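Home | Topics | Ask | Members | Sign in

Teleoperated demonstrations in simulation: how clean should they be? 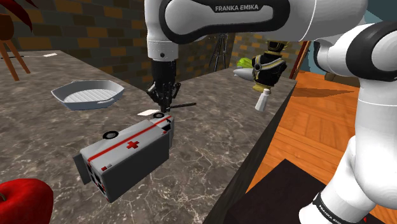
I am recording demonstrations for a pick and place task and I am not sure any more what counts as a good one. The arm is driven by remote control, with a hand controller on my desk, and the policy is later trained only from these recordings. My plan is 200 demonstrations before the end of May, and at the moment I have 52. The objects are placed at random at the start of each episode, so I get very different situations. Sometimes the toy I must pick stands nicely on its wheels. Other times it is like the ambulance on the counter, lying on its side with the red cross facing up, and the gripper has a thin black rod right under its fingers as well. In such a case I hesitate. I move down, I stop, I rotate the wrist, I go up again, and I try from another side. The episode often ends well, but the recording has long pauses and two or three changes of mind in it.

My colleague wants me to delete all of these and keep only the smooth ones. I am afraid that then the robot will never see how to come out of a bad approach. Also, if I delete the difficult starts, I keep mostly the easy positions, and this seems wrong to me.

So I would like to know three things. Do you keep the episodes with corrections? Do you cut out the pauses afterwards? And do you push an object upright first, or grasp it as it lies? I record at a low rate, the image and the joint positions together, and one episode must be under 600 steps or the recorder stops by itself.

Thank you in advance, and sorry if this was discussed before. I searched and found only threads about real arms.

Yi-an Heo

---

Keep the corrections and remove the pauses. These are two different things and I think your colleague is mixing them.

A correction is useful because the robot sees a state that is a little bad and then the action which makes it better. When the policy runs alone it will make small errors, and it will arrive in exactly these states. If you never showed them, it has no idea what to do there. I had this problem in my first project with drawers. All my demonstrations were beautiful, and the arm would miss the handle by the width of a finger and then stay beside it forever, pulling air.

A pause is different. While you are thinking, the image is the same and the action is zero. The policy learns that in this image the right action is zero. Then it arrives there, does nothing, the image does not change, and it does nothing again. If your policy looks only at the current image, it cannot know that you were going to move two seconds later. I filter all steps where the joints and the gripper command do not change more than a small threshold. Be careful with one exception: when the fingers close, the arm is often still for some steps. Leave those steps in, or it may learn to lift before the grasp is firm. I made this mistake and lost a weekend on it.

What I would delete:

- episodes where you bumped something by accident and it became a different task
- episodes where you went for the wrong object first
- episodes where you changed your mind more than once before touching anything

The last one is my personal taste. One change of mind gives a clear lesson. After four of them the actions go in all directions from almost the same picture, and the policy will take the average, so it goes straight down in the middle where you never wanted to go.

About the toy on its side: choose one strategy and stay with it for the whole set. For a vehicle with a flat body I grasp it as it lies, across the narrow direction, because pushing it upright needs contact that is hard to control from a desk. But the most important thing is that you do not do it one way in the morning and the other way in the afternoon.

One more practical advice. Before you press record, look at the start position and decide with words: from which side, what wrist angle, where I let go. I say it aloud - my office mate is used to it. My hesitation became much shorter after I started this, and I did not need to filter so much.

Myrto Sotiropoulos

---

just collect more. 52 is nothing, get to 200 and the bad ones will not matter

Dionysis Fragkou

---

I agree with most of what Myrto wrote, but I would not delete anything from the disk. Put a label on each episode instead (smooth, corrected, messy) and train on different mixtures. It is simulation, so the evaluation costs you only computer time. In our group we believed for a long time that the messy ones were harmful, and when we finally tested it, a small part of them helped and a large part did not. I can not promise the same for your task.

For the difficult starts, save the start state also. Then you can load the same layout again and repeat it until you have a version you like. I do this with every start where an object is lying in a strange way or something thin is close to it. Thin things are a trouble for me because from above I judge the height badly, and the fingers touch the surface before I notice. A second view from the side on the operator screen helped more than any practice.

Please check also your controller scaling. Many people hesitate because the arm moves too far for a small hand motion, and they become afraid of it. I reduced mine to half near the surface - it is slower, but I stop and go back much less. With your limit of 600 steps you should see if there is enough time for this.

Ornella Benedetti

---

Comments (4)

Yi-an Heo: Thank you all. I filtered the pauses on Sunday and the longest episode lost almost half of its steps. I did not expect so much. I will keep the closing steps as Myrto says.

Soledad Pastor: What threshold did you use? Mine removes also the very slow approach at the end, and the remaining motion looks like jumping.

Yi-an Heo: I have one value for the joints and I do not filter at all when the gripper is low. It is not elegant. I can post the script when it is cleaned.

Myrto Sotiropoulos: Soledad, if you see jumping, check that your actions are computed again after the filter. If they are differences between steps, the old ones do not fit any more.

Log in to comment | Follow this topic | Back to Topics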